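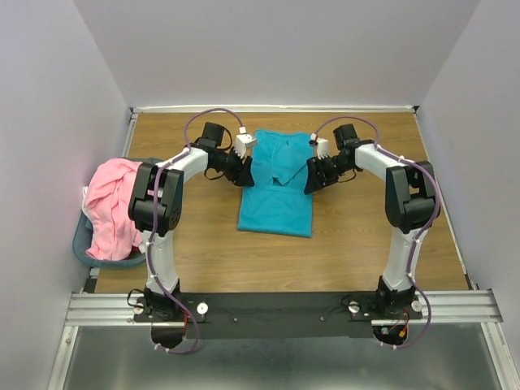
Omley workshop builds up a library of folding for two-armed robot

06/08/2018

A small workshop in Omley has begun recording people folding clothes by way of a pair of robot arms, with the aim of giving a learning system enough examples to do the job by itself.

The project is called Sterkero and is run by Jaber, an automation firm with its head office in Grallurstead. The team wants 3,000 recorded folds by the end of October. It had 214 when we visited.

Each recording starts the same way. A garment is put down between the two arms and an operator, sitting at a second set of controls, guides both grippers through the fold. The movements of every joint are saved along with the camera footage. When the fold is done the operator marks it as good or bad, and the next garment goes down.

Shona Gunn, who leads the recording work, said the bad ones are kept as well, in a separate folder.

"A sleeve gets caught underneath, or one side lets go early," she said. "We still want to have it. We just don't want to mix it in with the others."

A teal piece was on the table during our visit, with a basket holding pink cloth over by the left wall. The grippers have small white pads at the fingertips, and Gunn said these are changed whenever operators report that thin fabric is slipping.

The table is walled in on both sides and at the back with plain pale panels. Gunn said the team tried recording on an open bench first and found the colour of the footage shifted through the afternoon, so those early sessions were thrown out.

Karla Zepeda, one of the operators, used to work in a commercial laundry. She said it took her about 17 tries before she could get through a T-shirt without stopping.

"Your own hands do a lot of it by feel, and you don't have that here," she said. "You have to watch the edge of the cloth the whole way. Towels are easy. Anything with a collar is slow."

Operators work in short blocks with a break between them. Zepeda said her best day so far was 83 folds, most of them tea towels used for practice, which don't go towards the total.

The first training run is planned once the team has enough shirts on file. Gunn would not put a figure on how well she expects the system to do, and said the early versions would probably be tested on garments it had already been shown before any new ones were brought in.

Jaber has not said whether Sterkero will become a product. The firm is looking for two more operators in Omley and says no background in robotics is needed. Training is paid and takes place at the workshop.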